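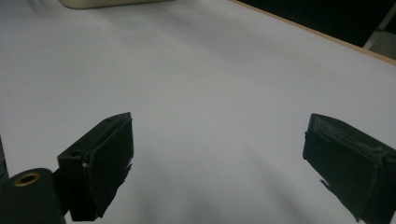

Learning to write letters again

In March I decided to write letters by hand, in English, which is my third language. My first two I write badly also, so I had not much to lose.

The idea came from my old neighbor Naheed Sandhu. When she moved to Skurkent she told me she would not read my emails anymore, only paper. I thought she was joking. I sent three emails and she answered none of them, and then came an envelope with two full pages and a pressed leaf of some plant I do not know.

My first letter took me the whole evening. On a computer I write a sentence, I look at it, I change the verb, I change it back. With a pen I must know the sentence before I begin. I was stopping so often that the ink made small dots where the pen was waiting. The letter had roughly 300 words and I think half of them were about the weather.

About the pen. I bought a Larura with a fine tip, and it scratches. A colleague gave me his old Pusetti, which is heavier and much better for a slow hand like mine. I do not recommend to spend a lot. For practice I use the cheapest paper in the shop, a pack of 500 sheets, and I write on one side only.

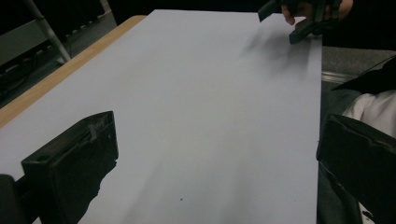
A big sheet on the table, still with no words on it.

The difficult part for me is the ending. In my language we close a letter with a long wish for the health of the whole family, by name, and it would be rude to forget the aunt. In English I write "Best wishes" and it looks like I was called away to the phone. Now I put the long wish anyway, translated. Naheed says she likes it.

I also learned that a letter is slow in a good way. I asked her a question about her new kitchen, and when the answer arrived I had forgotten the question. It was the stove. She hates the stove.

My plan is one letter every two weeks until summer. The next one goes to my cousin in Satti, who writes very small and never leaves a margin - I will need my glasses for his reply. If you have a good English phrase for closing a letter, warmer than "Best wishes" but not a love letter, please leave it in the comments.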